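4 首任派遣期的督导安排与讲道准备

4.1 材料来源与编码口径

本节使用的材料来自Greseck教区档案室保存的督导记录。该教区实行巡回派遣制,传道人由教区统一指派堂点,任期届满后重新派遣。完成神学院课程、首次受派独立牧养堂点的人员,在本文中统称首任传道人。每名首任传道人配有一名督导人,督导人须在会面后提交书面记录,记录交教区办公室存档。

经剔除重复件和缺页件,进入分析的督导记录共217份,涉及12个堂点。记录采用教区统一表格,分为堂务、讲道、探访、个人灵修和其他事项五栏。表格中“其他事项”一栏使用极不均衡,部分督导人将大段内容写入此栏,其余各栏留空。对此类记录,本研究按内容重新归栏,归栏工作由Pappas和Messina分别进行,分歧处交由Triantafyllou裁定。

讲道准备的编码沿用Hernodetti量表的分类,即经文选定、释经阅读、成稿、试讲四个环节。量表原为神学院实习生设计,假定使用者有固定的图书馆条件,并假定每主日只讲一次。Greseck教区的首任传道人多数兼管一个主堂和若干布道点,同一篇讲章往往在同一主日上午与下午各讲一次,内容有所删改。因此本研究在“试讲”之后增加“复讲调整”一项,用来记录首次宣讲之后、再次宣讲之前对讲章所作的修改。增加此项后,原量表的总分不再具有可比性,下文只报告分项结果。

需要说明的是督导记录的性质。记录由督导人撰写,首任传道人虽有权阅看并附注,但附注栏多为空白。记录中关于讲道准备的内容,凡未注明来源者,本文一律视为督导人的转述,不作为传道人本人的陈述引用。

4.2 督导会面的间隔

教区章程规定督导会面按月进行,遇节期可以顺延。从存档情况看,降临期和大斋期的顺延最为普遍,复活节之后的会面则较为规律。七月因教区年会和督导人休假,记录明显减少,部分堂点在此期间没有任何记录。

间隔拉长与堂点位置有一定关系。Bouzid一带的堂点距教区办公室较远,督导人通常将会面安排在主日崇拜之后,与堂务视察合并进行。合并进行的会面,其记录中堂务一栏篇幅较长,讲道一栏往往只有一句评语,例如“结构清楚”“例证偏多”。相比之下,单独安排的会面记录更可能涉及释经过程,包括所用注释书、译本取舍以及与上一篇讲章的衔接。

会面地点也有差别。记录中出现过的地点包括牧师住宅、副堂、办公室和堂点厨房。表格原本没有地点栏,上述信息来自督导人的随手批注,覆盖面有限,不足以支持统计推断。

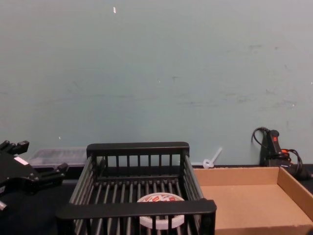 Moschos在审读本节初稿时提出,会面间隔不宜直接解释为督导强度。她的理由是,记录反映的只是提交表格的会面,电话和书信往来并不入档,而在Bouzid这样的偏远堂点,书信恰恰是督导的主要形式。她主张将“间隔”改称“存档间隔”,并在讨论部分避免使用“疏于督导”一类的措辞。

本文采纳这一意见。下文所称间隔均指相邻两份存档记录之间的时间,不对未存档的联系作任何推定。采纳之后,间隔与讲道准备各分项的关系仍可报告,但解释上应当保守。具体而言,存档间隔较短的传道人,其记录中较常出现“释经阅读”和“复讲调整”两项;“经文选定”一项则看不出差别。后者不难理解:教区多数堂点依循教会年历的经课表,选择余地本来有限。未采用经课表的堂点,其经文选定主要由系列讲道计划决定,该计划通常在受派之初即与督导人商定,后续会面很少改动。

4.3 讲章的成稿与复讲

除督导记录外,部分首任传道人自愿提供了讲章手稿,合计超过300页。手稿的保存状况不一,有完整誊清稿,也有写在公文背面的提纲。我们没有对手稿内容作神学评价,只记录其形式特征:是否有标题、是否标明经文、是否分段、页边是否有修改以及修改使用的笔迹或墨色是否与正文一致。

誊清稿与提纲的分布与受派时间有关。受派初期以逐字稿为主,之后逐渐转为提纲。这一变化在督导记录中也有对应,督导人对逐字稿的评价前后不一,早期多予肯定,后期则常建议“脱稿”。Simiyu认为,这类建议所依据的是督导人自身的讲道习惯,章程并无要求。就现有材料而言,我们无法排除另一种可能,即督导人是在观察到传道人已较为熟练之后才提出建议。

复讲调整的情形较为复杂。主堂与布道点的会众构成不同,主堂多为常年聚会的家庭,布道点则有较多季节性流动的劳工。手稿页边的修改以删减为主,删去的部分集中在两类内容:一类是对原文词义的说明,另一类是涉及主堂内部事务的例证。

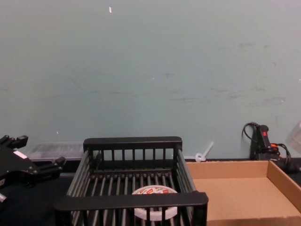

增补的部分较少,主要是对经文背景的简短交代,以及对当日诗歌的提示。有些手稿在同一段落旁出现先后两次修改,后一次又恢复了原文。从墨色看,两次修改并非同时所作,但手稿没有注明日期,无法判断恢复原文是在复讲之前还是之后。对此类段落,编码时只记“有修改”,不记方向。

Flosside神学院的讲道学课程将复讲列为选修内容,课程大纲要求学生就同一经文为不同会众预备讲章。首任传道人中有修读过该课程的,也有未修读者。两组在“复讲调整”一项上的出现率接近,我们没有发现课程与实际修改之间的明确联系。考虑到修读与否由学生自行选择,且选修者中有较多人原本就来自设有布道点的堂点,此处的比较只具有描述意义。

另有一点涉及讲章的长度。主堂崇拜程序较长,含启应、读经、诗班献唱和奉献,留给讲道的时间相对固定;布道点程序简短,讲道时间反而更有弹性。按常理推断,布道点的讲章应当更长,但手稿所示恰好相反。督导记录对此的解释多与交通有关:传道人须在下午聚会前赶到布道点,聚会结束后还要返回主堂主持晚祷。记录中“赶时间”“提早结束”等字样反复出现,以两堂相距较远者为甚。

4.4 督导评语的类型

督导记录讲道栏中的评语可归为两类,即针对讲章文本的评语和针对宣讲方式的评语。前者包括释经、结构、例证和应用,后者包括音量、语速、目光和手势。归类时,如一条评语同时涉及两方面,例如“例证过长以致语速加快”,则分别计入。

合并视察的记录以针对宣讲方式的评语为主。这与会面条件相符:督导人当日在场听道,却未必事先读过讲章。单独会面时,传道人通常将讲章带去,评语便更多落在文本上。值得注意的是,针对文本的评语较常得到后续跟进,下一次记录中会提及上次的建议是否落实;针对宣讲方式的评语则多为一次性,即使重复出现,措辞也几乎相同,看不出督导人查阅过前次记录。

Messina在归栏过程中另行标记了一组难以归类的评语,内容涉及传道人与前任的比较,如“不及前任亲切”“会众尚在适应”。这组评语严格说来不属于讲道准备,但多写在讲道栏内。她建议单列,Pappas则主张并入堂务。经裁定,这组评语单列为“承接类”,不参与分项比较。承接类评语集中于受派后的最初几次会面,此后基本消失;在前任任期较长的堂点,消失得较晚。

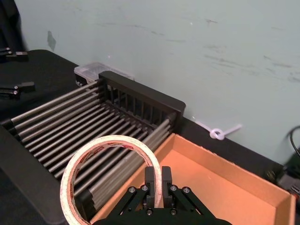
图1 两指夹爪夹持白色胶带卷

4.5 局限

本节分析有若干局限。其一,督导记录系行政文书,撰写时已预设教区办公室为读者,对争议事项可能有所回避。记录中极少出现传道人与堂点执事之间的冲突,而据其他档案,此类冲突并不罕见。其二,手稿由传道人自愿提供,愿意提供者可能对自己的讲章较有把握。其三,存档间隔受办公室收件习惯影响,同一督导人有时将数次会面的表格一并寄出,此时以表格所填会面时间为准;会面时间漏填者,未纳入间隔计算。

此外,Greseck教区的督导表格在研究所涉时期内曾经修订,修订后的表格将“个人灵修”一栏缩小,并在“讲道”一栏下增印提示语,提醒督导人注明是否读过讲章。修订前后的记录在讲道栏篇幅上有可见差异,这一差异至少部分来自表格本身。凡比较前后两种表格之处,本文均已分开列出。教区以外的巡回派遣制教会是否存在类似情形,有待使用同类档案另行考察;第5节转入对督导人访谈材料的分析,访谈提纲见附录。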